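Home | News | Visits | Members | Contact

Print this page | E-mail this page | 4 comments | Shared 9 times

Visit to the Hollden open day, Trendelton

January 28, 2025

The Hollden building in Trendelton held its winter open day this month, and a group from our club went along. We have wanted to see it for a couple of years. Most of us build things at home out of slotted metal — workbenches, shelving, model frames, a chicken run in one case — and Hollden is where the Sirero range of rails and brackets gets sorted, checked and tried out before it goes into kits.

The drive took longer than planned. Route signs into Trendelton still point to the old entrance, and that gate is closed. Use the one past the water tower. Parking is free and there was plenty of it.

Sign-in was at a desk inside the front door. They gave us name stickers, safety glasses and a one-page map. Coffee was in the hallway. We were split into two groups, and ours started at the back of the building with the storage hall.

The storage hall is one long aisle with racks on both sides. Stock comes in on pallets and is broken down into bins by type. There are more than 700 different parts on the list, counting left-hand and right-hand brackets as separate items. Our guide said the left and right ones cause most of the mix-ups, and those of us who have ordered from the catalog agreed. Bins are labeled on the short end only, so you have to pull them forward to read them if they have been put back the wrong way. Two people asked about that. The answer was that the labels are due to be changed in April.

From there we went through the cutting area, where long rail is cut down to the 22 standard lengths. The saws were not running during our visit. There was a display board with the common cutting faults: burrs, a cut through the middle of a hole, and ends out of square. I would have liked to handle the samples, but they were behind plastic.

The workroom came next, and we spent the longest time there. It has a green floor and light-colored work surfaces, and mixed parts are kept out on the tables in open bins. This was the room I had come for. It is easy to read in a catalog that a bracket has slots, and a lot more useful to see the parts piled up together. 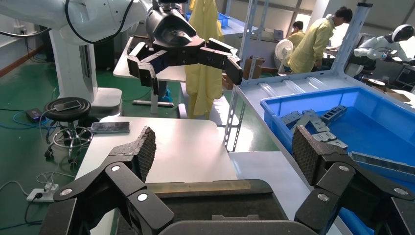
Slotted rails and brackets in a blue bin, workroom, Hollden open day.

The bins have thick rounded rims, a detail I noted for my own shop. I use thin-edged boxes and they bite into the fingers when they are full. A long rail can also lean out over a rounded rim without catching, and long pieces do end up in with the short ones no matter how you sort.

The holes in these parts are rectangular. We talked about this for some time. With a round hole you have to be right the first time. A slot lets you bolt up loosely, square the frame and then tighten. The drawback is that a slotted joint can creep if it is left a little loose, and the guide recommended a washer on both sides. Several of our members use one washer or none. There was some discussion of this on the way home.

We also asked how they deal with mixed leftovers. The method is simple. Rails come out first, then the large brackets, and the small ones stay in the bin until last. I have always done it the other way around and tipped everything out on the bench. I have tried their way once since then on an old coffee can of Tokarz brackets, and it went faster.

Lunch was sandwiches and soup in the break room. The soup ran out before the second group got there, so try to be in the first.

In the afternoon there was a small sale table near the front door. Prices were marked in pencil. Short offcuts were sold by the bag, and I bought two bags and a length of rail that only just fit in the car — it had to go between the front seats. The sale was cash only, and this was not on the flyer.

The tour ended at 2. Visitors who wanted to look at the storage hall again could do so until closing.

A few notes for anyone going next time:

Wear closed shoes. They turned away one visitor in sandals, in January.
Bring cash and a tape measure.
The workroom is warmer than the storage hall, so dress in layers.
Ask for the paper catalog at the desk. It is not put out with the maps.

The next club visit has not been set. Suggestions can be left in the comments or brought to the April meeting.

Print this page | E-mail this page | Back to Visits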